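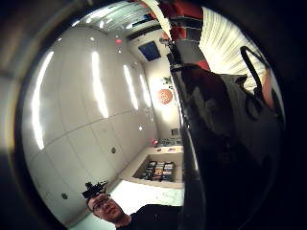 Figure 2. Gripper camera, fisheye lens, before undistortion.

Camera model
Straight panel seams image as arcs. Fit the lens model first, then crop the black border. The Gakitz set has 1490 images; hold out 49 for validation.

Marker pose
The cube gives the rig pose in the fixed camera, one estimate per visible face. Keep the face with the lower reprojection error.

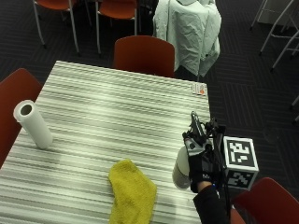
When both faces pass, average them — in the tangent space, with quaternion signs aligned. Reject gaps longer than 7 samples.

1. Mask blurred regions near the lens before feature matching.

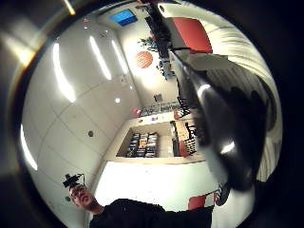

2. Rotate to gravity using the IMU, then run the tracker.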